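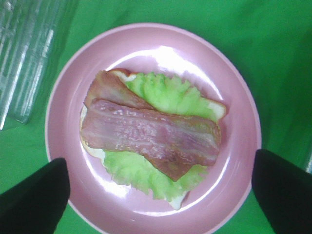

Figure 1. Plate with bread, lettuce and bacon between the gripper fingers.

Automating One Station on a Sandwich Line: Effects on Assembly Staff
Student project report, Food Production Systems

1. Background

The Skellitz kitchen in Stuvcombe supplies packed sandwiches to offices and clinics. Each morning shift has 3 assembly stations, and a full shift produces 400 sandwiches. Staff place bread and fillings by hand, then close, cut and wrap. The project, named Onu, asked what would change for the people at a station if an arm took over the placing of fillings. Trials used play food on a bench, with ingredients picked from open trays and stacked on a plate. 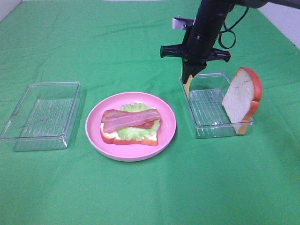

2. Method

We watched two morning shifts and wrote down each task at the station. We then interviewed the assembly staff and the shift lead using the same list of questions. Bench trials were scored as placed, misplaced or dropped. Wrapping was left out of the trials, as Skellitz already uses a Fusell wrapper for it.

3. Findings: task changes

Placing fillings takes up most of the time at a station, but staff do other work during it. They discard torn leaves, notice when a tray is running low and adjust portions. If only the placing is automated, these checks remain and need to be assigned to someone.
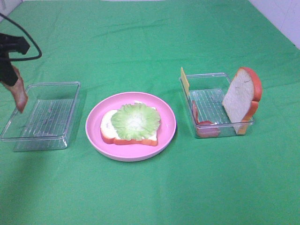
Staff expected to spend more time loading trays and less time standing in one position. Most welcomed the second change. Several were concerned that tray loading would be paced by the arm and that short breaks between batches would disappear. The shift lead asked who would be allowed to stop the arm, and the current job descriptions do not cover this.
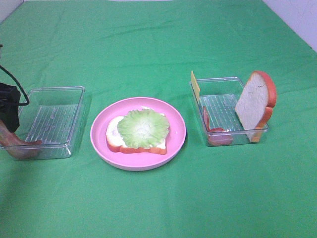 Training was the largest cost not included in the original proposal. A new worker now learns the build order by watching a colleague. With an arm, the worker also has to recognize an unfinished build. Bread and lettuce on the plate, with the cheese and tomato still in the right-hand tray, should be read as a build in progress and left alone. We drafted a one-page sheet of such states for use at the station.

4. Limits

The sample was one kitchen, and play food does not tear or stick as real fillings do. Trial scores should not be used to estimate shift output.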